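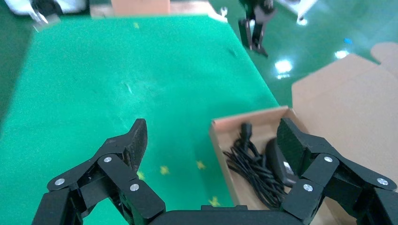
4. Resultados: el tiempo entre la primera sospecha y el diagnóstico

Buscar artículos, autores, palabras clave Buscar

21 jun 2022 | Séverine Collet

Lectura: 5 min

En esta sección se presentan los datos de las 172 familias que completaron el cuestionario Resow, todas con un hijo o hija diagnosticado de trastorno del desarrollo de la coordinación (TDC) y residentes en Fledmont o en la comarca de Drutach. Se añade el material de las 32 entrevistas en profundidad realizadas con madres, padres y abuelos a cargo. Las entrevistas se transcribieron completas y se codificaron con el programa Poon. Los extractos se citan con el número de participante.

Figura 1. Tapete verde de mesa y bandeja de cartón, con los dedos negros de una pinza.

4.1. Quién detecta la dificultad

La mayor parte de las familias sitúa la primera sospecha en casa, antes de la escolarización obligatoria. Las situaciones que mencionan son cotidianas: el niño no consigue abrocharse el abrigo, derrama el vaso al servirse agua, evita el triciclo o baja las escaleras sentado cuando sus primos ya lo hacen de pie. En las familias con hermanos mayores la comparación aparece muy pronto en el relato. En las que tienen un solo hijo, la sospecha suele formularse más tarde y a menudo procede de un abuelo o de una educadora.

La escuela ocupa un lugar distinto. Los docentes de educación infantil comunican a las familias problemas de atención o de ritmo de trabajo con más frecuencia que problemas motores, incluso cuando el informe posterior describe dificultades motoras evidentes. Una madre lo explica así: «Me decían que era lento y que se distraía. A mí me parecía que se distraía porque las tijeras le costaban un mundo» (P14). La escritura a mano cambia la situación. Al empezar la primaria, el trazo irregular y el cansancio al copiar hacen visible un problema que hasta entonces se había atribuido al carácter.

4.2. El recorrido por los servicios

El recorrido más habitual empieza en la consulta de pediatría, sigue con una revisión de la vista y del oído y pasa después a psicología o a neurología infantil. La terapia ocupacional, que en nuestra muestra es el servicio donde más se nombra por primera vez el TDC, suele aparecer al final. Las familias de Drutach deben desplazarse a Fledmont para esa valoración, y varias renunciaron a una primera cita por no poder faltar al trabajo.

Las entrevistas recogen además un periodo de espera sin información. Los participantes no se quejan tanto de la demora como de no saber qué hacer mientras tanto. Algunos consultaron foros, otros pagaron sesiones privadas sin tener claro su objetivo. Un padre cuenta que durante meses practicó cada tarde con su hija el lanzamiento de pelota, convencido de que era cuestión de insistir, y que la niña acabó escondiendo la pelota (P27).

4.3. Qué cambia con el diagnóstico

Las respuestas al bloque final del cuestionario se agruparon en cinco categorías: alivio, culpa retrospectiva, acceso a adaptaciones, conflicto con el centro escolar y ausencia de cambios. El alivio es la categoría más frecuente y se expresa casi siempre en relación con el niño: tener un nombre permite explicarle que no es torpe ni vago. La culpa aparece sobre todo en quienes habían reñido al hijo por su desorden o por comer despacio.

El acceso a adaptaciones es desigual. El uso del ordenador para los trabajos largos y el tiempo adicional en las pruebas escritas se conceden con relativa facilidad. En educación física, en cambio, muchas familias describen que la única respuesta fue eximir al alumno de la actividad, lo que varios niños vivieron como un castigo. «Él quería jugar, aunque fuera mal. Lo sentaron en el banco con una nota mía que yo no había pedido» (P08).

Los hermanos figuran poco en los cuestionarios y mucho en las entrevistas. Se les describe como ayudantes habituales, que atan cordones o cortan la carne sin que nadie lo pida, y también como fuente de tensión cuando el hermano menor supera al mayor en una destreza. Tres familias habían hablado del diagnóstico con todos los hijos a la vez y recomiendan hacerlo.

4.4. Limitaciones de estos datos

El cuestionario se distribuyó a través de consultas y asociaciones, de modo que las familias sin diagnóstico quedan fuera. El recuerdo de la primera sospecha puede estar influido por lo que se supo después. Tampoco se entrevistó a los niños, cuya versión del recorrido será objeto de un segundo trabajo de campo, previsto para noviembre en los mismos centros.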